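Two-finger hand keeps flinging light wrappers instead of dropping them in the bin (student project)
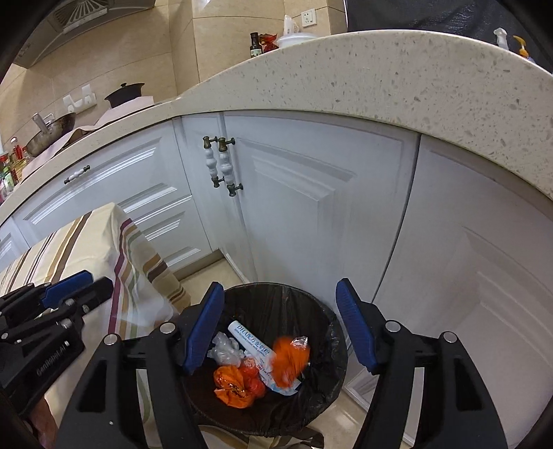 Over the bin, orange wrapper on the move

Posted in: Clubs and Student Builds

Hi all! Long post, sorry in advance, I've been staring at this for too long and I need somebody who isn't on my team to tell me what's obvious.

I'm in a student robotics club and our project this term is kitchen cleanup. You pick up light trash off a table or counter and it goes into the bin, one piece at a time, and we log every drop as clean, rim or miss. We're using two hand-held grippers, two fingers each with the blue textured pads, and the plan is that the recorded drops turn into the training set for our little arm back at the workshop (the arm is called Fulo, long story involving a vote). The demo is in February at Sustitthorpe and we get scored on drops in the bin over a fixed time, with points off for anything that lands on the rim or the floor.

So. Heavy stuff is fine. Packets with something in them, fine. Crumpled paper, mostly fine. The problem is snack wrappers and thin clear plastic, anything with basically no weight to it. I line up over the bin, open the fingers, and one of three things happens:

1. It drops like it should.
2. It hangs on to one pad for a moment and then comes off sideways.
3. It touches the bag where it's bunched up over the rim and just sits there.

In our last batch of 47 wrapper drops I had 13 that were number 2 or number 3, and that's way too many. My teammate thinks the pads are too grippy and wants to cover them in tape. I think I'm opening too fast. Our mentor shrugged and said "try things," so thanks for that.

Other stuff that might matter. Both fingers on each gripper open together, I can't move just one. The bin liner is the usual shiny black kind and it's kind of a mess, folds down the inside and a big bunch over one side. The bin is on the floor so I'm reaching down into it from above. We have 2,195 drops recorded so far and I really, really don't want to throw them out and start over. The target we gave ourselves was 4,000.

Is it the pads, the speed, the bag, or me? And if we change something now, is everything we've already recorded junk?

Posted by wobblyservo

benchtop_bee

Okay, I did almost this exact thing two years ago, only with recycling, so I have feelings about it.

Please don't tape the pads! We taped ours. The tape made the slip a bit better for maybe an afternoon, then the edges started lifting and the glue picked up crumbs and the wrappers stuck WORSE than before. Plus you lose the texture, and you want that texture for the slippery packets you say are working fine right now. If you fix wrappers by breaking packets you've gained nothing.

My money is on a mix of speed and how much wrapper you're holding. Here's what I'd look at first, tonight, before you touch any hardware.

Where are you grabbing it? If you pinch a wrapper flat in the middle, you've got a lot of plastic lying against both pads, and when the fingers open it has to peel off both of them. One side always lets go first. Then it swings over to the other pad and there's your sideways drop. We started pinching close to a corner or an edge so most of the wrapper hung down below the fingers. Much better. It's already pointing where you want it to go, and there's only a little bit of contact to let go of.

Then the opening. We went slow, slow, slow at first because it felt careful, and slow turned out to be bad too, it gives the thing all day to cling. Fast was bad for the reason you'd guess, you make a little puff of air and off it goes. What worked for us was a medium open and holding the hand completely still while it happened. I mean really still. When I went back over our old clips, half my "bad pads" drops were me already swinging back to the table for the next piece while the fingers were still opening. I was so annoyed at myself. Look at your clips with that in mind and see if your wrist is leaving early, because in your photo that orange wrapper is a blur and I'd want to know how much of that is falling and how much is traveling.

And go lower. You said you're reaching down from above, so how far down? We were opening way up at rim height because everyone was scared of catching the liner. Get the fingertips below the rim if there's room between the fingers and the bag. A wrapper can't wander very far if it's already inside.

Dry your pads too. Wipe with a clean cloth between batches, let them dry, carry on. Anything oily on there and thin plastic will grab it like mad.

Don't delete anything, by the way. More on that if you want it but short version is keep it all and label it.

tinfoil_hat_rack

it's static. wrappers + plastic bag + dry air in winter. get a humidifier

We had the same problem at my school's club and somebody bought an antistatic spray and it went away. I don't remember the name of the spray. Might not be static if it's humid where you are.

gearsandgravy

I help judge a couple of student events (not yours) so I'll come at this from the scoring end, and then the data end, because I think the data part is the bit you're really worried about.

First, the bag. Bee covered the hand really well and I agree with nearly all of it, but you've got two different failures and you're counting them in one pile. Coming off sideways is a hand problem. Landing on the bunched-up part is a bag problem! Split those up in your log today. If most of your 13 are the rim kind, you could practice your wrist for a month and barely move the number.

Looking at your picture, the liner is bunched over the right and lower part of the rim, and the orange wrapper is over on that right side too. I can't tell from one photo where it ended up, obviously, but I'd want a lot more space between my drop and that bunch. Two easy fixes. Pull the bag out, fold it down evenly all the way round the outside, and run a big rubber band under the lip so it stays put. Then push the air out from underneath so the folds inside lie closer to the wall. Takes a minute. Do it the same way before every batch.

BUT (and this is where I'd argue with anybody who says to make it perfect) ask the Sustitthorpe people what their bin is going to look like. If they hand you a bin with a sloppy liner on the day and your arm has only ever seen a neat one, you're going to have a bad time. I've watched it happen. A team came in with a lovely routine trained on one tidy setup, the bin at the venue was a bit wider with the bag hanging all over the place, and the poor thing kept dropping stuff where the bin used to be. So I'd keep a decent share of messy-bag drops in there on purpose. Same with the clutter. You've got a striped cloth hanging right beside your bin and a whole lived-in kitchen behind it, and I'd leave all that alone. It's good for you.

About aim. Pick a spot and aim at the spot. Sounds silly but most people aim at "the bin." You've got that long white packet lying across the middle, so use whatever is lying in the middle as your bullseye, and move your bullseye as the pile changes. When the trash gets high, empty it. A full bin makes light stuff slide, and then you're logging slides as misses and blaming your pads again.

Now your 2,195. Keep every one of them. What I'd do is add a column for the result (clean, side slip, rim, miss) and another for the setup, so old bag or banded bag, old grip or edge grip. Train on the clean ones first and see how Fulo behaves. The bad ones you hold back, and they're still useful for checking whether it can tell a bad drop from a good one, if you ever get that far. Fixing how you record from here on doesn't spoil the earlier stuff as long as you can tell which is which later. What will spoil it is changing the grip halfway through an evening and writing nothing down. Ask me how I know.

I'd also quit chasing 4,000 as a number. If the next few hundred are mostly light wrappers with the edge pinch and a still hand, that does more for you than a pile of extra packet drops you can already do in your sleep. We used the Bhardwaj sheet for this, the one-page tally thing that gets passed around between clubs, and it has a box for object type that everyone skips. Fill in the box!

Last thing, practice with the second hand parked. I see you've got the other gripper in close on the left. If you're using it to hold or hand things over, great, but for wrapper practice I'd keep it well back so you only have one thing to think about.

wobblyservo

Oh wow, thank you, this is so much more than I expected. Went through my clips before dinner and yep, my wrist is leaving early. Like, constantly. I'm already halfway back to the table in a lot of them and I had no idea I was doing it.

I split up the 13 like gravy said and eight are rim, five are side slips. So my teammate and I were both wrong, and we've agreed not to bring up the tape again.

I put a fat rubber band on the bag and tried a short batch pinching near the edge. I'm not going to claim anything from one short batch but it felt a lot calmer. The clear crinkly stuff is still a pain. I asked the person who runs the demo about the bin and haven't heard back.

One more thing if anyone's still reading: we log in Nultent, and I can't find a way to add a column to old entries without opening them one by one. Is there a bulk edit in there somewhere?

benchtop_bee

There is, but it's hidden. Select the first entry, hold shift, select the last one, and the edit button up top changes to "edit all." Make a copy of the log first. I once marked an entire month as "miss."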